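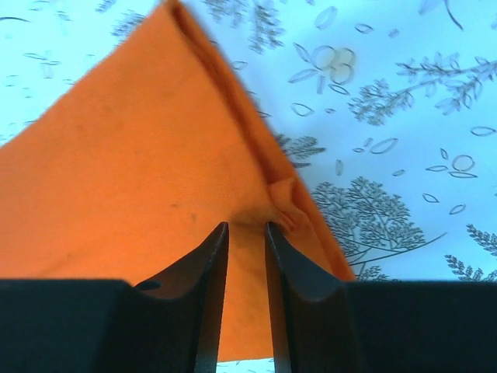 Work, Machines and People
Handout for Session 4: Folding at Pendanwood
Prepared by Shewit Feyisa

Please read this before we meet, and bring it with you, since we will be writing on it. I know some of you have been on shift before you come to class, so I have tried to keep the reading to one sitting. It grew a little anyway.

Where we left off

Last time we talked about bottling lines and parcel sorting, where the machine gets the same hard box or bottle all day long. Several of you asked why laundries and textile rental firms still have so many people at the tables when their washers and dryers have been running on programs for decades. That is a very good question and I promised to give it a whole session, so here we are.

The short answer is that cloth has no fixed shape. A bottle looks like a bottle whichever way you turn it. A napkin dropped on a table can lie in more ways than anyone could list, and a corner may be tucked under, or two layers may be lying so close together that a gripper takes both when it only wanted one. A person sorts this out by touch, usually while talking about something else. A robot has to find an edge, close its fingers on it, and then check what it has got hold of.

The case

Pendanwood is a table linen rental business. It washes, checks, folds and sends out napkins and cloths for restaurants and weddings. Before the change we are studying, the folding room had 17 people on two shifts, and a good folder was expected to get through 2000 napkins in a shift. In June the firm put in two folding cells, bought from a supplier called Ferner, at the end of the room nearest the dryers. The cells were meant to take the plain square napkins only. Large cloths, anything with a trim, and anything that needed a second look stayed with the people.

I spent a good many afternoons there afterward, and I am very grateful to Elīna Paulauskas, who has led the day shift for longer than I have been teaching. She let me stand in her way and ask the same things over and over.

What changed in the work

On paper, the job at the tables was "folding." When we sat down and wrote out what people did with their hands and eyes, folding was one line on a long sheet. They shook pieces out. They felt for damp patches and thin spots. They set aside stained pieces for a second wash, put torn ones in the rag bin, and pulled out the odd napkin that belonged to another customer's order. All of that happened in the second or two before the first fold, and it was in no one's job description.

The first weeks with the cells brought this to the surface. One cell folded 897 napkins in its best early shift, well short of a person's number, and a fair share of those came back from customers because of marks a folder would have caught. So Pendanwood made a new post, the checker, who stands ahead of the cells and looks over each piece before it goes in. By the fall the better cell was up to 1560 a shift with a checker in front of it.

Now, was that a saving? We will work through it together in class, so please don't worry if the figures look muddy to you. They looked muddy to the manager as well.

What changed for the people

No one was let go in the period I studied, though three people who left were not replaced, and I would like us to be careful about how we describe that. The checkers told me their shoulders and wrists felt better. Some of them also said the day felt longer. At the tables you work across from somebody, and at the cell you stand by yourself and listen to a fan. Elīna put it this way: "I used to hear how everyone's kids were doing by ten o'clock. Now I have to go and ask."

Pay was another sore point. Folders had been on a piece-rate bonus, and a checker has no pieces to call her own. The firm settled on a flat addition to the hourly wage, which pleased the slower workers and cost the fastest ones money.

Words to know

Deformable object: anything that changes shape when you handle it, such as cloth, rope or dough.
Cell: a robot together with its table, guards and feeding equipment.
Regrasp: letting go and taking hold again in a better place.
Hidden task: work that gets done every day without being written down or paid for separately.

To think about before class

Pick a job you have done yourself and write down its hidden tasks. Give it ten minutes at least, as the good ones tend to come late.

If you were Elīna, would you rotate people through the checker's post or give it to those who ask for it? What would you say to the fast folders?

Reading: Hailu, chapter 2, on piece rates. The section on shoe factories can be skipped, although I am fond of it.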